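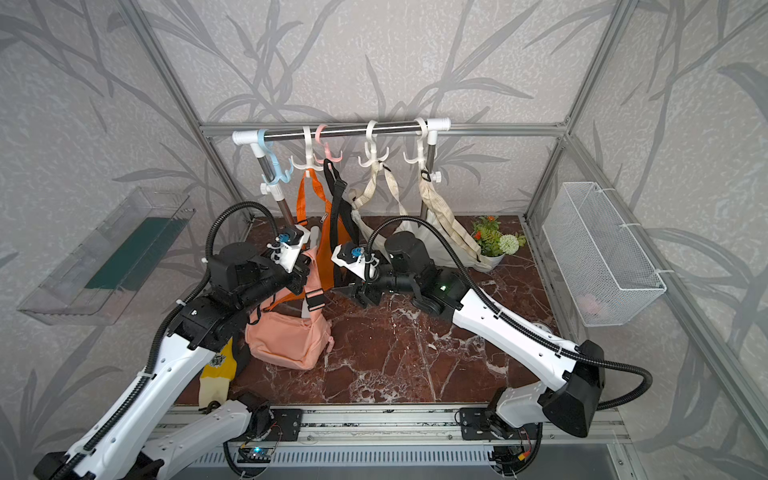
Manager's Diary
Ingvild Nyberg, Lost Property and Passenger Services, Pristport Ferry Terminal
Entry for 9 Sep 2024

The office opened at the usual hour and the overnight bags from the Trerley service were received and signed for before the first sailing. The winter quarter has now closed and the register has been reconciled against the shelves. Holdings stood at 1,000 articles at the close of the quarter, of which 300 have passed the retention period and may be released under section 6 of the terminal rules. Umbrellas remain the largest class. Children's hats come next, then reading glasses, a good many of them in the same grey case sold at the kiosk.

Byung-chul Son has completed the re-labelling of the upper shelves. Articles are now grouped by the route on which they were found, and within the route by month. Under the old arrangement everything was sorted by colour, which suited the staff who had devised it and very few others. A passenger who telephones will nearly always know the sailing. Colour is less dependable. In July a gentleman described his coat to us as green on three occasions, and it was navy when he collected it.

Correspondence was dealt with until mid-morning. Two letters concerned the storage fee, which some passengers continue to regard as a fine. The fee was set to recover the cost of handling, and the wording on the counter notice will be revised to say so in plainer terms. A third letter, from a resident of Jisten, thanked the office for the return of a hearing aid battery case and enclosed a drawing by her granddaughter. The drawing has been put up beside the kettle.

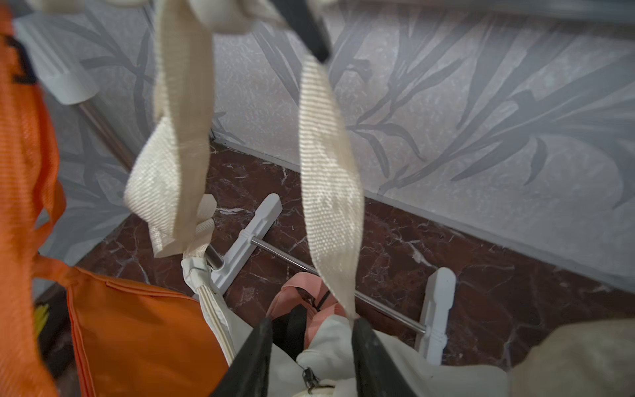
Descriptions taken at the counter were the main business of the afternoon. The current claim form offers a single line marked "bag", and the entries made on it are of little help in a search. "Black, medium" has been written so often that it ought to be treated as a blank. The revised form, which goes to the printer this week, asks separately for the body, the straps and the fastening. A passenger who can tell us that the cloth was white, that the straps were long and cream with a ribbed weave, and that the zip had a small dark metal pull has given the staff something they can act upon. It has also been agreed that the interior will be asked about last, and only of the claimant in person, so that at least one particular is never disclosed over the telephone.

Mr Son raised the matter of perishables. The rule is that food is disposed of on the day it is received, and it is a sound rule, although a sealed tin of shortbread was thrown out under it in July and its owner arrived the next morning. Sealed tins and jars will in future be kept for a week, on the bottom shelf, away from the radiator. He has undertaken to write this into the desk manual.

The Ryu ticketing system was unavailable from two until a little after three. Claims in that period were entered by hand and transferred before close. The paper forms have been kept in the blue folder.

A clearance day for released articles is proposed for the spring, with proceeds to the harbour swimming programme. The last such day raised $1,000. The hall at Trerley has been asked for dates, and a reply is expected before the end of the month. Spectacles will be withheld from the sale and sent to the optometrist as before.

Locked up at twenty past five. One umbrella was handed in at the door on the way out and will be entered in the morning.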